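Tray station update from the Condton dining hall
1 December 2019

The tray return at the Condton site has had a two-arm station on trial, and a few of you on the serving side have asked what it does and what happens to the dishroom shifts. We have put down what we know so far.

The station is a Tumico unit. Trays come back from the floor the way they always have, with cups, bowls, wrappers and leftovers all mixed together. The arms are being set up to sort each tray: trash in the clear bin, food scraps on the flat black tray, cups upside down in the gray rack. Full racks are then carried to the dishwasher by a person, as they are now.

The dishroom handled 3280 trays last month. Most of the time spent on them went to sorting by hand at the counter, and most of the complaints we hear (wrists, lower backs, the smell by the end of lunch) come from that same spot. It was the first job we looked at for that reason.
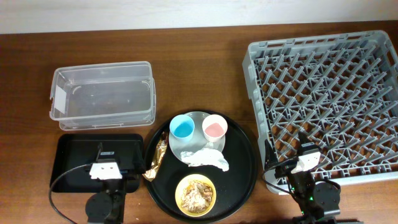
One comment left on the sheet by the time clock asked whether fewer people will be scheduled once the station is running every day. The same person wrote that sorting is dull work but it is also where new hires learn the room, and wanted to know where they will start instead.

On the first point, the schedule through the end of December does not change. Nobody's hours are being cut for the trial. What comes after that has not been decided, and we would sooner say so now than have people hear it secondhand. On the second, new hires will start on racks and pot wash, with time at the station once they have had the safety talk.

The work at the station is different from what some of us expected. It is slower than an experienced person at the counter, and it needs someone nearby. That person sets down the next tray, empties the scrap tray before it piles up, and stops the arms when something lands in the wrong place. Cups have gone fairly well. Soft things are harder – a napkin flattened against a plate, or a wrapper that folds when the fingers close on it.

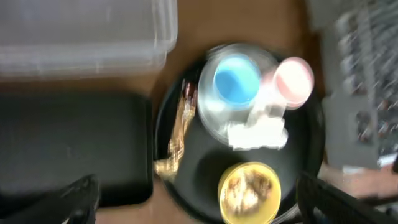
Of the 452 trays run through the station in the first stretch of the trial, most of the stops were for paper. Each stop is written in the log next to the controls. Please keep filling it in, even when the fix takes a few seconds, and put down what was on the tray. "Stuck" by itself does not help much.

Two new duties have come out of this, and both are paid at the lead rate while the trial lasts. One is station attendant, for 2 people per lunch service. The other is the end-of-day check, covering the gripper fingers, the cables and the counter. Training for either takes 3 short sessions, held before the lunch rush on paid time. Sign up in the Barros office.

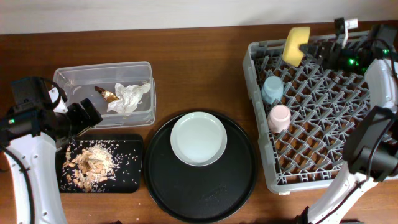

Cups in the rack and a sponge in the gripper at the Condton tray station.

A few house rules while the arms are in use. Keep hands off the counter until the arms have stopped. Glass and knives still come off by hand before a tray goes to the station. If you are not on the attendant list, ask the attendant to make the change for you.

The Mamero building will not get a station this winter. Its dish window is too narrow, and the counter would have to be rebuilt first. Staff there who want to see the one at Condton can come over during any lunch service – check with your lead so the line is covered.

Questions can go on the sheet by the time clock, with or without a name. Answers will be posted next to it.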